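Drying Laundry Indoors in Student Housing
Final report, Household Science project
Group members: Fadwa Metwally, Othmane Lamrani, Radwa Benmoussa
Submitted 4/16/18

1. Why we did this

Solcombe Hall has one dryer for every floor, and in January ours ate coins for a week and gave back warm, wet towels. Othmane began drying his jeans over a desk chair. By the weekend the room smelled like a pond and the jeans had taken on the shape of the chair. We decided this was a research question.

What we wanted to know was which cheap way of drying clothes indoors works fastest in a normal dorm room, and how much the weather inside the room matters.

2. Method

We washed the same load each time: two T-shirts, four socks, a hand towel and one pair of jeans donated to science by Othmane. Each item was weighed dry, weighed again after the spin cycle, and then weighed every hour on Radwa's kitchen scale, which reads up to 3000 grams and was not used for food during the project. We called an item dry when it was back to its starting weight.

We tried three setups: a folding floor rack, a line across the room, and a clip hanger on a rod. Humidity came from a small Helmy meter taped to the bookcase. Mr. Bennani, our instructor, asked us to keep the window shut in all runs so the results could be compared. Our roommates had views on this.

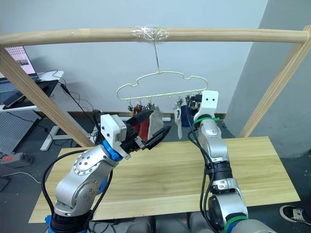
Figure 1. Clip hanger hung by a wire hook from a wooden rod.

3. Results

The clip hanger was the quickest for socks, and the floor rack came last in every run. We think this is mostly about spacing. The rack lets you lay a towel over two bars so that it touches itself, and people who are tired will always do that. On the line, the T-shirts did well but the towel sagged into them.

Humidity started at 70 percent in our worst run and reached 95 by the second hour, when the mirror gave up. In that run the jeans took almost 22 hours. Othmane wore sweatpants to his chemistry midterm.

4. Problems

The scale was moved twice, once by a person making pancakes. We also lost one sock in the third run, and its data with it. The meter was never checked against a second one, so our humidity numbers are best read as "damp" and "very damp."

5. What we would change

Run everything again with a fan and the window open. Weigh the jeans separately from the start. Buy spare socks.

Thanks to Abdelkrim Ait Ali for lending us his room when ours stopped being pleasant.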